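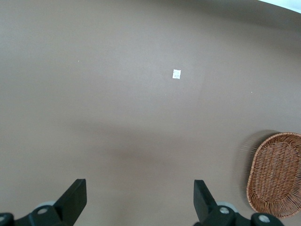 **Ticket 541: pickup times wrong in Drosby, parent side**
Opened: 12/12/22
Site: Amano Nursery School, Henutlow branch
Status: solved (with one leftover, see the end)

Hello Drosby support! First of all, we love the app. My son started in the two-year-old room in July and the daily notes are the best part of my commute. I know what he ate, how long he napped and which song he asked for again (the frog one, always the frog one). So please read this as coming from a fan!

The trouble is with pickup times. I put in 5:30 on my phone, and the teachers see 5:00 on the tablet by the door. It's always exactly 30 minutes early. His bag is packed and his coat is on, and then he stands at the gate asking where I am, which is hard on him and hard on whoever is holding his hand.

What I've tried so far:

- Logged out and back in
- Deleted the app and installed it again
- Entered the time from my husband's phone (same result)
- Asked another mother in the same room to check hers. Hers is fine!

Phone is up to date. The school tablet is running Drilolano check-in, the version with the green start page.

---

**Reply from support**

Thank you for such a clear report, and we're so happy the notes are getting read on the train! Two quick questions:

1. Does the wrong time show for morning drop-off too, or only for pickup?
2. Is your son signed up for standard hours or short hours?

---

**Parent**

Only pickup. Drop-off is perfect every day.

He's on standard hours now. We did the settling-in weeks first, when he went home after lunch, then after nap, and then a little later each week. I was still on leave at that point. (Those weeks were lovely, by the way. I sat in a cafe for two hours with a book and didn't know what to do with myself.)

---

**Support**

That's the clue we needed! During settling-in, a school can put a "soft pickup" on a child's record, so the room gets ready ahead of the parent. It takes 30 minutes off whatever time you enter, and only the tablet shows it. We can see that it is still turned on for your son. It should have ended when his hours changed, but his change was entered by hand and the end date was left blank.

We can't switch it off from here because the record belongs to the school. Could you ask the office to do this?

1. Open Drilolano and go to **Children > Hours**
2. Pick your son's record
3. Set **Soft pickup** to **Off**
4. Press **Save**, then **Send to Drosby**

Step 4 is easy to miss! Without it the tablet goes back to the old setting overnight.

---

**Parent**

I passed that along this morning and the office did it while I was changing his shoes. I entered 5:45 as a test and the tablet said 5:45! Hooray!

They went through the whole list afterward, all 96 children, and found a few more with the same blank end date. Those families had just been getting there early and hadn't noticed a thing.

---

**Support**

Wonderful news, and please thank the office for checking everyone. We've added a warning for blank end dates to the next update.

---

**Parent, next day**

Still right this morning, so step 4 did its job. One small leftover: the nap chart in the weekly summary stops at 80 minutes, and mine sleeps longer than that after pool days or a big walk. The daily note has the full time, so there's no rush at all. Should I open a new ticket for it?

---

**Support**

Yes please, a new one would be great, and pick "Weekly summary" as the topic so it goes to the right team. Closing this one. Long naps to you all!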